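Stelex Twin-Arm Bench Cell: Long-Term Review
By Abelardo Daza

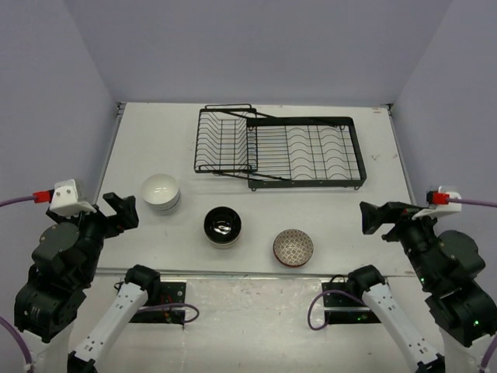 Rack-loading setup, both grippers open. Wire rack at the back, bowls still on the table.

I ran the Stelex for 253 hours on one task: bowls from the table into a wire dish rack. The arms are good. The fault handling needs work, and one fault in particular should be fixed before anyone runs this cell without a guard.

Positioning was fine. With a single bowl on open tabletop, either arm closes on the rim cleanly and lifts without scraping. Stacked bowls are harder. When two rims sit close together the fingers sometimes take both, and the controller reports a normal grasp.

The serious problem appeared in February. Partway through a lift, the left arm dropped its wrist connection, logged error 2828 and froze. That much is correct behavior. The right arm did not stop. It finished its queued move, crossed the center line and struck the stationary gripper. Damage was one chipped Grostholm bowl and a bent finger. My hand was outside the table rails, but I had been reaching in a minute earlier to straighten the rack.

I reproduced the fault 3 times by pulling the wrist plug at low speed. Same result each time. The emergency stop halts both arms; a communication fault halts only the arm that reports it. The manual describes a linked stop, but the setting ships disabled and sits two menus down under Diagnostics. Switch it on before the first powered move.

The likely trigger is cable routing. The purple cable needs slack at the wrist, and if the loop is left too short it pulls on the connector at full extension. I fitted Malý strain-relief clips and the error has not come back in 2000 cycles – a fair sample, though it says nothing about the stop logic.

Support replied quickly and sent a new finger. They would not say whether the default will change. The Trenitz cell I used before was slower and had a worse gripper, but its arms shared one stop circuit.

Recommended for supervised work with linked stop enabled. Not recommended as shipped.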